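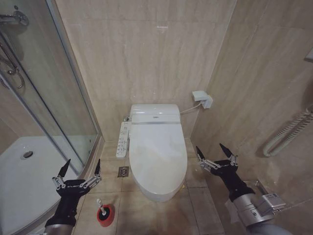 Who can apply for this work?
Any person who is 18 years or older, can work in the early morning and likes to leave a room in good order. Experience is welcome but we also teach beginners.

Housekeeping staff, Laaksonen Guest Rooms
Posted August 2019

Laaksonen is a small house with 33 guest rooms and a breakfast hall on the ground floor. We are looking for 2 new colleagues for our housekeeping team, to start in September. The work is part time at first, and after the trial period it is possible to ask for more hours.

Your tasks
Making the beds and changing the linen
Cleaning of bathrooms, floors and windows inside
Filling up soap, paper and towels
Bringing the used linen to the basement, where the Cleltance laundry service collects it
Telling the front desk when something in a room is broken or was forgotten by a guest

On a normal shift one person prepares 11 rooms. In the first weeks you will have fewer, and you work together with a colleague who knows the house well. We do not pay by the room, we pay by the hour, and the time for changing clothes is included.

What we offer
Fixed shifts, known two weeks before
Work clothes and shoes
Breakfast after the early shift
A free parking place for bicycles behind the house, cars must unfortunately stay on the street

What we ask
You can stand and walk for some hours and lift a full linen bag. You understand simple English, spoken and written, because the room list is in English. Please be on time, the first guests arrive at two in the afternoon and they want to have their key.

How to apply
Write us a short letter with your phone number and the hours when you can work. A photo is not necessary. You can give the letter at the front desk or put it in the mailbox at the Paro Street entrance. We answer to every letter, also when the answer is negative. The interview takes half an hour and after it we show you the house.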